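A visit to the Bodico data hall, Gidemthorpe

31 July visits are usually quiet ones for our group, as half the members are away, but fourteen places had been offered and all of them were taken. Bodico rents the ground floor of a former carpet warehouse on the Plindovgate estate at the edge of Gidemthorpe. The firm gathers examples for other people's learning systems. It doesn't build robots and it doesn't write much of the software that ends up running them. Its product is recordings, sold by the hour, of arms being guided through small household jobs.

Getting there

The estate is a 10 minute walk from the station, the last part of it along a road with no pavement. Those coming by car should ignore the first Plindovgate sign, which leads to the tile depot, and take the second. Parking is free. There is a step at the front door and a ramp at the side, and the ramp door has to be opened from inside, so ring first.

We signed in, were given a badge and a pair of soft overshoes, and were taken to a meeting room for a short talk. The overshoes are for the floor, which was resurfaced in May and marks easily. Bags and coats stay in the meeting room. Phones can be taken through but have to be kept in a pocket, and the photograph in this report was supplied by Bodico after the visit.

The talk

The talk lasted longer than planned and was mostly questions. The main point was that a learning system of this kind is shown a job many times over, by a person steering the arm, and works out from those showings what to do when it meets the same sort of job again. One showing is called an episode. An episode starts with the things set out on the table and the arm at rest, and finishes when the operator presses a pedal. In between, everything is stored: the position of each joint, how far the gripper is open, and the pictures from the cameras.

A typical order is for 700 episodes of one job. The customer writes the job down in a single sentence, such as "put the cup on the plate", and Bodico writes it out again as a sheet for the operators. The sheet says what may change between episodes and what may not. In most orders the places of the things must change every time, and so must which way round they are. The height of the table must not change at all.

Somebody asked why the places have to vary so much. The answer was that in an early order the operators had become tidy. They set the table the same way each time without meaning to, and the trained arm then reached for the spot where the cup had always been. The whole order was recorded again at Bodico's expense. They now use a list of placings printed by the computer, and the operator ticks each one off.

Another question was about mistakes. Dropped items and missed grasps are kept, but they are labelled, and the customer decides whether to use them. A recording in which the operator's hand comes over the table is thrown out.

On the floor

The hall is one long room divided into bays by light partitions. Each bay has a table, an arm, a stool for the operator and a screen. The operators steer with a smaller copy of the arm that they move by hand, and the big one follows. It is quiet work. The loudest thing in the room was the air handling, and we had no trouble hearing our guide.

We spent most of our time at the bays doing tableware. The things used are light and mainly plastic, and they come out of numbered crates. Our guide said that they buy toy kitchen sets as well as ordinary picnic ware, as the colours are strong and the pieces come in odd shapes. The crates are swapped between bays at the end of each shift so that no arm sees only one set.

The camera that matters most is a small one fixed at the wrist. It moves with the arm and looks along the gripper, so a good part of every picture is the gripper itself. Several of us thought this was a waste. We were told that it helps, as the system can see where its own fingers are in relation to the thing it is after, and does not have to be told.
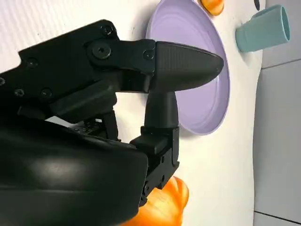 The view from the wrist camera at one of the tableware bays, with the gripper over the rim of a lavender plate and a teal cup on its side.

The cup in that picture is a fair sample of the difficulties. A cup standing up can be taken by the rim from almost any side. A cup lying down has to be approached according to which way its mouth faces, and it may roll when touched. Operators solve this in different ways. One we watched nudged the base first to see if it would move. Another went straight in from above and closed slowly. Both ways are allowed, and the sheet does not say which is better. The customer for that order had asked for a mixture.

Plates are harder than they look. A shallow one gives the fingers very little to hold, and if the arm comes down too low it pushes against the table. Most of the operators tilt the plate by pressing on one side of the rim and then catch the other. A new operator needs several days to do this without thinking. We were allowed to try it on a practice arm, and of the six who had a go, one got a plate up at all. I was not the one. The difficulty for me was depth, as my eye was on the screen when I should have been looking at the table.

The operators work in spells with a rest between them, and change job at the rest. A good operator on a simple job will record 186 episodes in a shift. On folding or pouring the figure is far lower. They are paid by the hour, not by the episode. The firm tried the other way for a short time and found that the recordings got quicker and worse.

Checking

At the far end is a glazed room where the recordings are looked over. Each episode is played back at high speed by a person who has not recorded it. They mark the moment the gripper touches the thing, the moment it leaves the table and the moment it is let go. They also look for faults in the pictures, such as a smeared lens or a cable that has come across the view. A wrist camera gets knocked more than the others and is wiped at every change of job.

The day before our visit they had rejected 280 episodes in one go. A screw on a camera mount had worked loose and the view had shifted by a small amount over the morning. The operators had not noticed, and the checkers only found it by laying the first and last recordings over each other. Every bay now has a mark that the camera has to line up with before the first episode.

The labels themselves are plain. There was a long shelf of printed word lists in this room, one for each customer, giving the names to be used for colours and things. What is "bowl" in one list is "deep dish" in another. One customer, Van Dijk, wants each thing named by colour and kind only, with no guess at what it is for. The checkers said that was the easiest list to work to.

Practical notes

The visit took just over two and a half hours, including tea. There is nowhere to sit on the main floor, and anyone who can't stand for an hour should say so when booking, as a folding chair can be brought round. The lighting is bright and even throughout. It is cooler in the hall than the meeting room and a jumper would have been useful, even in summer.

Groups are taken twice a month and the limit is fourteen. Children under twelve are not admitted to the hall. There is no charge. Bodico asks for names in advance and will turn away anyone not on the list, which happened to one of our party's guests.

The café on the estate closes early in the afternoon. We went back into Gidemthorpe and ate near the station.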